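Posted in October by Efe Chukwu

# Widholm School Board Comment Archive

A plain-text collection of public comments made at school board meetings in the Widholm district. I started it after the fight over the Gudeta Road attendance lines, when people kept quoting things that had been said at the microphone and getting them wrong.

## What is in it

- 835 comments, one per file
- 16 meetings, regular and special
- 3 folders: spoken, written, withdrawn

Each file has a short header with the meeting number, the agenda item and the position the speaker stated, if they stated one. I did not guess positions. If someone talked for their full time and never said yes or no, the field says "unclear."

## How it was made

Spoken comments were typed from the district's audio. Written comments were copied from the meeting packets. Names of private residents are replaced with a speaker code, and the same person keeps the same code across meetings. Board members keep their names — they were elected and they were speaking as officials. 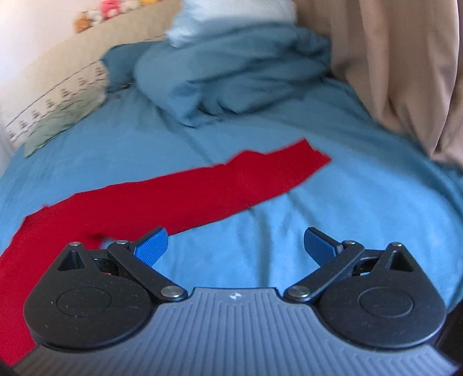
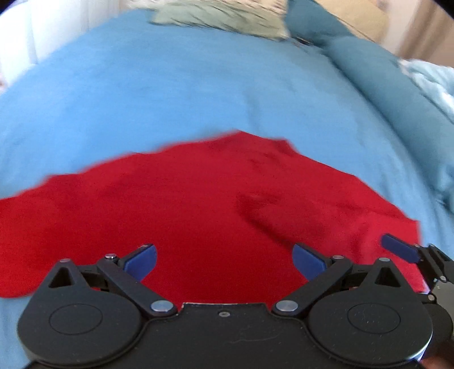
Position labels are the part of the archive most likely to be argued with. There are four of them: for, against, mixed and unclear. I used "mixed" when a speaker supported the new lines but objected to the date, or the other way around. In the browsing page the labels are colored, and "against" is the same plain red as the cloth on the blue sheet, with "for" in a blue close to the sheet. Those colors carry no party meaning. Two readers have written to ask, so the next version may use gray and black.

## Known problems

The audio from the special meeting at Arier Elementary drops out several times. Gaps are marked [inaudible] and I left them alone. Comments over 60 lines were split in an early version and a few may still be in two pieces.

Written comments lean heavily toward parents on the east side. Please don't use the counts as a poll.

## Use

Free to copy and quote. Keep the speaker codes as they are and do not try to match them to people. The index is a single file that opens in Oltix or any spreadsheet program.

Corrections are welcome, with the file name and the line.

Filed under: Local Government, Schools, Open Records

Contact | © Efe Chukwu | Back to top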